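**Kaseck Robotics Club > Build Log > Tidy-up task: basket, dustpan, brush**

---

**gearsulk** wrote:

Starting a thread so we stop having this argument in the hallway.

For anyone who skipped Wednesday: our challenge for the May showcase is "put the cleaning stuff away." Two arms, one gray basket, one blue dustpan, one matching hand brush. A toddler can do it. We have 20 minutes on the table and a club full of people who passed calculus.

My complaint is the side camera. It looks straight into the wall of the basket, and that wall is mostly holes, and behind the holes is white plastic with more holes. The object detector, which has been told to find a dustpan, is looking at a very nice fence. Last night's run scored it at 71 percent confident there was a dustpan in one of the slots and then changed its mind about which slot.
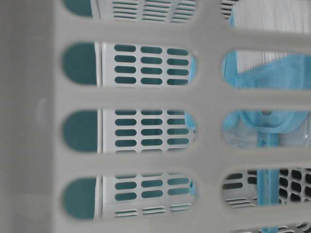 **mothballed** replied that the side view should stay exactly where it is. If the policy only works from a perfect angle then we've trained it to work in a brochure. Let it see the fence. Let it learn the fence.

---

**gearsulk** wrote:

> Let it learn the fence.

I'm putting that on the team shirt. It has 300 demos to learn from and half of them were recorded after 9 pm by people eating chips. I don't think it has room in its heart for the fence.

---

**tri_bracket** wrote:

Can we swap the basket? Solid walls, problem solved. Egan's lab has a whole stack of bins they don't use.

---

**mothballed** wrote:

Rules sheet says perforated container. Page 2. I know you have the rules sheet because I watched you put a burrito on it.

---

**tri_bracket** wrote:

It was under the burrito for protection.

OK then, crop the side camera. Throw out everything below the rim and only use it to tell whether an arm is on its way in. The overhead does the actual looking.

---

**gearsulk** wrote:

That I can live with. Overhead is boring in the best way. You get the basket floor, the dustpan, the brush, and which finger is touching what. My one worry is the brush handle, same blue as the dustpan, so once the gripper is over it the model has to go by the bristles.

---

**mothballed** wrote:

So it goes by the bristles. They're white and they stick out past the pan. I'm still against cropping. When the Dodier team cropped theirs they spent the whole next week wondering why the arm kept clipping the rim.

---

**pulley_sadness** wrote:

Dodier clipped the rim because their wrist offset had the wrong sign. I was there. I helped look for the piece that came off.

Separate question, what are we doing with the right arm? It's been parked next to the basket for every single brush attempt. I'm all for work-life balance but we lugged that thing up two flights of stairs.

---

**gearsulk** wrote:

Right arm is for holding the basket still, in theory. In practice every time we let it help, it holds the basket still somewhere else.

Asked for a ruling from above. Pasting the whole note, since I'll be accused of trimming it.

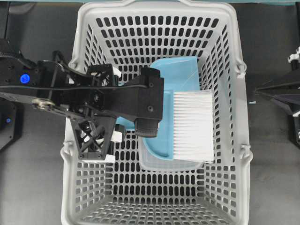
**Ultan Dunne**
*Faculty advisor, Kaseck Robotics Club*

Everyone,

I've read the thread. I have also read the earlier thread, which I'd ask you to lock.

Keep both cameras. Train one run with the side view cropped and one with it left alone, same demos, same number of steps, and bring me the two sets of results. You're arguing over something you could measure in an evening.

For the brush, grip at the handle and leave the bristles clear. I've seen several demos where somebody teleoperated the finger pad right into the fringe and then saved it as a success. Please go through and pull those.

Leave the right arm parked until the left one can lift the brush out on its own. Silvana Vieira has the Mumero controller booked in the mornings, so run your jobs after she's finished and put the joint limits back the way she had them. She has mentioned this to me. She mentioned it at some length.

U.D.

---

**mothballed** wrote:

"Keep both cameras." I accept your surrender.

---

**gearsulk** wrote:

"One run with the side view cropped." Read the whole sentence.

---

**tri_bracket** wrote:

I'll pull the bad demos. If I find mine in there I'm pulling them quietly.

---

**pulley_sadness** wrote:

Who changed the joint limits

---

**tri_bracket** wrote:

I'll pull the bad demos and then I'll go talk to Silvana.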